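The Standard at Bridside

The Bridside Office of Handling Standards has issued its revised rules for household gripping work, and all stations in the Odby district are expected to follow them from 18 June 2022. The revision was prepared by this station over one long winter. The undersigned inspector was asked to keep the record, and submits it here.

Rule 4 had stood unchanged since the Caruso edition. It required that an operator close the fingers on a soft article only after a full pause, and that the pause be long enough to say the name of the article aloud. The rule was written for machines that are no longer in service. It had nevertheless been observed 2,000 times a month, in every room of the building, by operators saying "towel" and "sleeve" to the wall.

In November the Bultier office proposed that the spoken name be dropped. The station replied that it had no objection in principle, and requested a trial of 80 sessions without speech. The trial was granted. 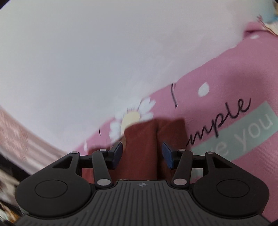

The sessions were quiet, and the inspector walked the corridor with the log under one arm. By session 38 the operators had begun to move their lips. By the end of the trial, one could be heard through the door of the end room, whispering to a folded cloth.

The figures were sent to Bultier without comment. Failed grips had neither risen nor fallen. The pause, however, had shortened in every room but the end one, and the reply from Bultier asked what was being done there. The inspector wrote that the matter was under review, and then went down to see.

The operator did not look up. The fingers were held open, the name was spoken, and the fingers closed. It took a little longer than the old rule required.

Rule 4 now reads that the operator shall pause before closing, and may speak. The last two words drew 457 written objections from other districts - most of them identical - and were kept. The inspector has since noticed the habit at home, with cups, and has not entered it in the log.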